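Progress report to the Marino Fund – bedding and linen strand, September

Sorting at the Holtow store is on schedule. Of the 434 items received from Wesanska, 300 have been checked, folded and shelved. The remainder will be completed next month.

## Folding and presentation

Printed cloths are now folded on a made-up bed before they go to the shelves. Penguin duvet covers have been assigned to the children's rooms at Hokidow, and 16 rooms are ready for use.

- Patterned cloths are folded to a rectangle, with the edges straightened last.
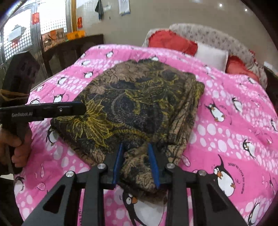 - Duvet covers are stored by size – single and double – with labels facing outwards.

## Next period

Two further shelving units are required. The cost will be met from the existing budget.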